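Ticket: Wrist camera goes dark after gripper swap
Opened by: Agathe Jacquet
Assigned to: Elif Naz Sönmez
Component: Vurkum wrist camera, Gurnidix two-finger gripper
Status: Open
Date opened: Friday, February 28, 2020

Summary
We are comparing the Stetard gripper and the Gurnidix gripper on the same arm. With the Stetard mounted, the wrist camera picture was fine for the whole set of 100 picks. After changing to the Gurnidix, most of the picture is black and grainy and the tracker refuses to start.

Setup
Arm and controller unchanged between the two grippers. Same wrist bracket, same camera, same lens. Cable was unplugged at the wrist for the swap and plugged back in. Controller software is the Rey build Inès installed. Exposure on auto, gain limit 92.

Log

Agathe: Power cycled the controller twice. No change. Gripper opens and closes on command, so the tool connector is good. The viewer reports no dropped frames.

Elif: Please check that the camera profile did not reset. The Rey build loads a profile by tool ID, and the Gurnidix may not have one.

Agathe: It had none. It fell back to the default. I copied the Stetard profile over and reloaded. Tracker still reports low contrast and stops after 5 seconds.

Inès: The default profile also turns on the short exposure cap. Copying the profile does not clear that, you have to untick it on the sensor page and save. Cap is stored as 3000 microseconds.

Agathe: Unticked and saved. The number on the page changed but I could not say the picture did. Tried with the bench lamp on and off.

Solange: Did the bracket get turned around? On the old mount it was possible to bolt it on 180 degrees out.

Agathe: No, the pin only fits one way now. Checked it against the drawing.

Elif: Send me a still from the current state, no post-processing, with the profile name in the ticket.

Agathe: Attached. Profile is gurnidix_copy1, cap off, auto exposure on.

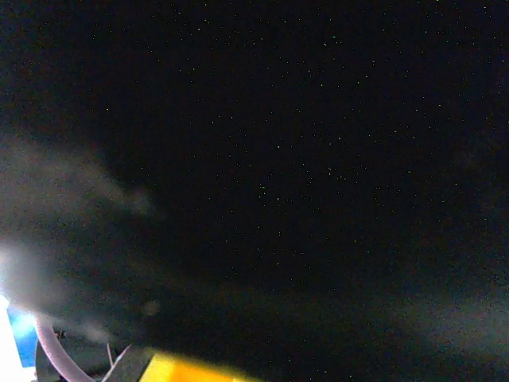 Elif: Auto exposure is metering on the full sensor. There is a blown-out patch in the lower left corner and almost nothing usable in the rest, so I would not trust auto here. Set the metering window to the center — leave out the left third — and try again. If the tracker starts, keep that window for both grippers or the comparison is no good.

Rosine: Agreed on using the same window. That means the Stetard picks have to be run again. I would rather lose the morning than mix settings.

Agathe: Will do the Gurnidix first. If the center window does not help I will put the Stetard back on with the copied profile, to see whether the fault follows the gripper or the settings.

Elif: Good. Also reseat the camera cable while the tool is off and note which port it goes into. Leaving this open.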